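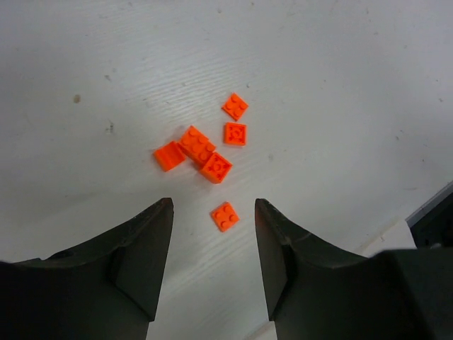
Melur Tarigan wrote:
> I'd sort by part first and leave color for later. If you sort by color you end
> up with a tub of orange where everything hides in everything else, and you
> spend the evening turning pieces over to see whether you have a plate or a
> brick. My 2x2 plates and 2x2 bricks go in separate drawers whatever the color.
> How are the rest of you doing it? And does anyone bother to wash a used lot
> before it goes in?

I went the same way as Melur in the end, after several years of sorting by color. It works fine while you have a shoebox full. Once I bought the Sinaga lot in October it stopped working. Orange on its own took up 8 of the small tubs and I still could not find a 2x3 when I wanted one.

What I do now is tip out a small handful of one color on a plain light surface and spread it so nothing sits on top of anything else. With a few pieces at a time you can tell a plate from a brick even when it is upside down, because the plate is so shallow. The ones that catch me are the bricks lying on their side. You can't see the studs and a 2x2 on its side looks a lot like a 2x3 seen from the end. I turn those over before I decide.

Order of sorting, for what it is worth:

Plates out first, all sizes together.
Then 2x2 bricks.
Then 2x3 bricks.
Everything longer goes in one big drawer and I sort that when I feel like it.

I keep the 2x3s apart from the 2x4s. Dénes Pintér told me at the Coltmont meet that he mixes them and picks by eye, and I tried that for a month, but I kept building a wall and finding one brick short in the row.

On drawers - I have the 16-drawer Undora cabinet. The drawers are deep enough for bricks but too deep for plates, which slide down to the back in a layer and are hard to pick up with your fingers. I put the plates in Pastero trays instead, the low ones with the rounded bottom. They cost more per tray and they don't stack well if you fill them past the rim.

On washing, yes, but only used lots. Lukewarm water, a little dish soap, a mesh bag, and then I lay them on a towel with the open side down so the water runs out. If they dry the other way up, the water sits inside around the tube. Give them over 10 hours. I once put a batch away the same evening and the drawer smelled musty by Tuesday.

Does anyone have a good way to separate two small plates that are stuck together? I have five pairs waiting here and I don't want to use a knife on them. The separator gets hold of the top one and then they both come up.

Also, Hauwa, I still have your spare drawer dividers. I can bring them to the next meet or mail them, whichever is easier for you.

Zulkifli Rondonuwu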